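Back at the bench, and the grains have got everywhere

I had meant to write this up in March, and then the second gripper needed new fingers and one thing led to another, as it always does with this arm. For anyone who has only just found the blog: Kirkus is the robot arm I have been building on and off at the shared workshop in Julgate, mostly on a Tuesday evening, with a great deal of borrowed advice and far too many biscuits. The job I have set it is a humble one. It has to take some grain from a bowl and put it in a cup, which my niece could manage before she could talk, and which has kept me busy for longer than I care to admit!

The fingers are the part I'm proudest of. My first pair were straight all the way down and they flexed terribly, so I redrew them with a wide flared base and a narrow square tip (Fergal Ó Riain lent me his good calipers for it, and I promise they are coming back). They cost me 39 quid in material once you count the ones I ruined, but they feel lovely and stiff now.
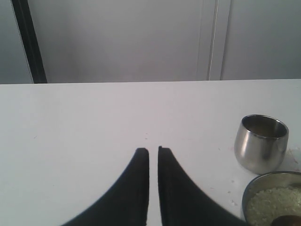

The new fingers, with the steel cup and bowl over on the right.

Steel was perhaps a silly choice for the cup and bowl. It's what I had in the kitchen, and it doesn't mind being knocked about, but all that shine confuses the little camera at the wrist something awful. Move a lamp and the cup seems to grow a new edge. I spent a whole evening sure that my sums were wrong, and had a page of very cross notes to show for it, before I thought to pull the blind down and try again.

The other trouble is spills. A stray grain is nothing to you or me, but I'd like Kirkus to notice them one day, so I've been saving pictures of the table as I go. There are 177 in the folder so far and I'd like to get to 1000 before I try teaching it anything, so it may be a long summer.

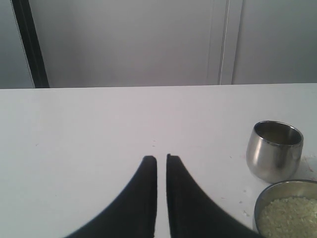

Daithí Quinlan wrote in after my last post to say that I should forget pinching altogether and give the arm a small scoop to hold, with a fat square handle that can't twist in the fingers. He did the same on his own arm and said the handle took him 2 goes to get right, the first being far too slippery. I do like the idea, and there's a strip of rubber in the drawer that might suit. I'll cut a handle next time I'm in and let you know how it goes.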